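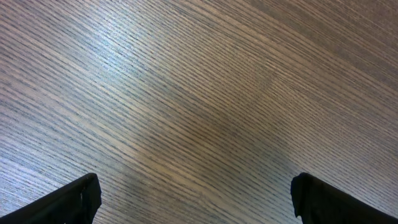

The case for the slow demonstration

The Costcombe open day in November put robot manipulation in front of a paying public for two hours, and I think it did so in the right way. Several people who attended disagree. One of them, an equipment buyer I have known for years, wrote to me afterward that he had driven a long way to watch children's blocks being put in a line. His summary is fair. My objection is to the conclusion he draws from it, that a demonstration of this kind has no value to someone who spends money on automation.

Most demonstrations that reach buyers are composed. The part arrives in a known pose, the light is fixed, the cycle has been tuned for a week, and the operator stands between the visitor and the stop button. A visitor learns the peak rate of the cell under the conditions that produce the peak rate. That number is useful for a brochure. It says very little about what the same hardware will do with a part that has been turned a few degrees or is sitting against its neighbor.

Skadlow, which ran the manipulation table at Costcombe, took the opposite approach. The task was to take lettered wooden blocks out of a loose group and set them side by side in a row, using two arms. The blocks were spread by hand before each run, sometimes by visitors. There was no tray, no locating pin and no marked grid on the table. The posted notice gave the number of full runs attempted in the month before the event, 496, and stated that the sheet of failed runs could be read at the desk. I read it. The entries were short and badly spelled, and they were the most informative document in the building.

The common failure was a pinch on two blocks at once. The second was a block placed correctly and then nudged when the fingers opened. Neither is exotic. Anyone who has tried to pack small cartons with a parallel gripper has seen both, and has probably been told by a vendor that the problem lies in the upstream process.

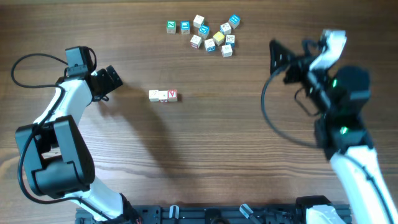
Wendelin Lehner
Contributing writer, automation and plant engineering

The choice of a cube deserves some defense, as it drew most of the complaints. A cube is easy to hold. Its faces are parallel and flat, and a gripper with two fingers is built for exactly that. What makes the task hard is everything except the shape. The blocks are close together, so the fingers need clearance that may not exist. The printed faces differ in color and pattern, so a vision system that has settled on one look will be wrong about the next. A row requires each block to be put down against the one before it, and position error carries along the line. A visitor who understands these points can walk up to a table of toys and see a kitting problem.

It also matters that a person can judge the result with no instruments. A crooked row looks crooked. At the neighboring booth, Drestex showed a force-controlled insertion with the data on a large screen, and I have no doubt that the engineering was sound. Very few of the people standing there could have told a good insertion from a poor one. They watched the screen, since the screen was the only part that changed.

Etelka Pap, who led the Skadlow team, was asked more than once why the arms moved so slowly. Her answer did not vary. The speed was the speed at which they had data, and she was not going to run faster for guests than she ran for herself. I would like to see that sentence printed in every acceptance contract. A demonstration speed that differs from the working speed, in either direction, is a demonstration of a different machine.

There is a reasonable argument on the other side, and Amparo Carretero made it to me over coffee. She buys cells for a packaging line at Wasilewska. Her position is that a supplier who shows failures in public transfers the work of judgment to the customer, who is less qualified to do it. She wants a rate, a guaranteed uptime and a penalty clause. The failure sheet, in her view, belongs in the supplier's own building.

I accept the part about the penalty clause. I do not accept the rest.

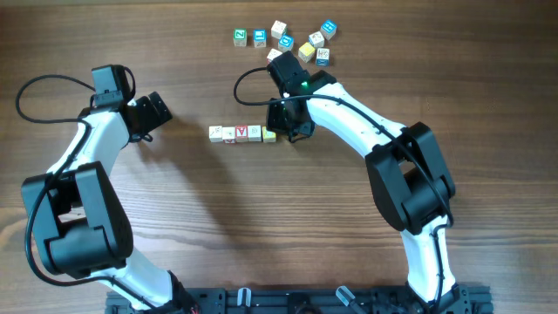
A rate is a ratio, and the customer who is shown only the ratio cannot tell what was counted. Was a run that needed a hand on the table included? Were the blocks always spread by the same technician, who knows without thinking about it how far apart they should be? At Costcombe those questions could be put to the people who did the work, and they were answered on the spot. In one case the answer was that nobody had recorded it. I count that as a useful reply, and Carretero, I think, would count it as a reason to leave.

Two arms raise a further point. Much of the interest in bimanual systems comes from footage in which both arms move at once, and visitors have come to read simultaneous motion as skill. For a row of blocks it is often a liability. The arms share a small area, and the wrist of one can hide the very block that the other needs to find. The Skadlow setup allowed one arm to hold back while the other worked close to the row. A few guests took the waiting arm for a fault. It is scheduling, and a plant engineer should be pleased to see it done cautiously at this stage.

My criticisms are of the arrangement. The notice with the run count was posted at knee height. The failure sheet did not separate errors of perception from errors of grasp, and without that split a reader cannot say whether better fingers or a better camera would help more. The session ran for two hours with a break of 7 minutes, too short to talk to anyone properly. Bronisława Górecki, who handled the visitor program, told me the hall had been planned on the basis of 2000 registrations, and the spacing between tables made sense only on that basis. With fewer people in the room, the manipulation table could have been given twice the floor.

Zuzanna Dudek, who teaches controls and brought a group of second-year students, had them write down a prediction before each run: which block would be taken next, and whether the grasp would hold. She did not score the sheets. By the end of the session her students were arguing about finger clearance, in the correct terms, with a Skadlow technician who had plainly not expected it. I would recommend the exercise to any purchasing department. It requires paper, a pencil and a machine slow enough to be predicted.

The organizers are now considering whether next year's tables should be limited to systems that are ready for sale. I have written to them against it, and have asked that exhibitors be required to bring the failure sheet, sorted by cause, and to post it where an adult can read it standing up.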